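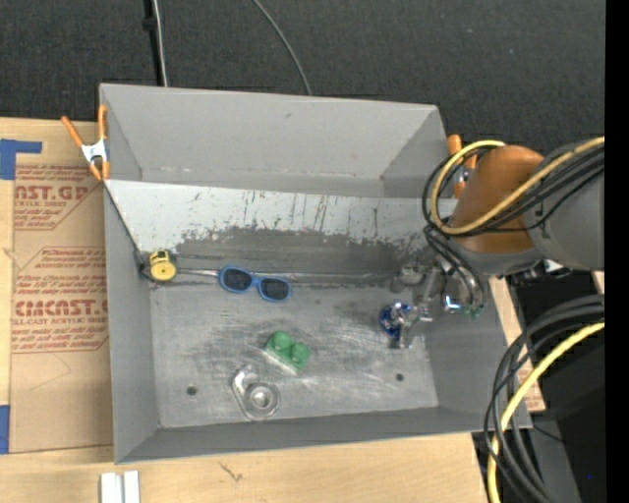 Section 4. Storage Areas, Shelving and Containers

Inspection checklist with comments, Erkach Community Pantry
Inspected by: Saoirse Buckley
Accompanied by: Kieran McGrath, site supervisor
Period: August

4.1 Aisles clear to full width
Satisfactory. Two pallets near the loading door were moved before the walk-through began.

4.2 Shelving anchored to wall
Needs attention. The end unit in Bay 20 has one loose bracket. Staff should keep heavy items off the top shelf until the bracket is replaced.

4.3 Load labels posted and readable
Satisfactory, except on Rack 134, where the label has faded. A new label has been requested from Nikix.

4.4 Containers sound and fit for use
Satisfactory with comment. Surface scratches and scuffs are acceptable on bins used for sealed goods. Any bin with a sharp edge, a split seam or flaking material must be taken out of use and tagged. Bins with worn inner surfaces may not hold loose produce or unwrapped bread.

4.5 Food stored off the floor
Satisfactory. All stock was at least six inches above floor level.

4.6 Cleaning log current
Needs attention. The log has no entries for the first week of the month. Mr. McGrath stated that cleaning was done but not signed for. Unsigned work is recorded as not done — this was also noted at the last inspection.

Section 5. Exits, Lighting and Fire Equipment

5.1 Exit doors open freely
Satisfactory. The rear door sticks slightly at the bottom and should be planed before winter.

5.2 Emergency lighting
Satisfactory. Tested at 8:15 a.m. All units came on.

5.3 Extinguishers in place and in date
Needs attention. Unit 702, by the sorting room, is past its service date. Milter has been asked to replace it.

5.4 Step stools and ladders
Satisfactory. One stool with a missing rubber foot was discarded during the visit.

Items marked "Needs attention" are to be corrected and reported in writing to Fergal Ó Néill, Facilities Office, Room 120.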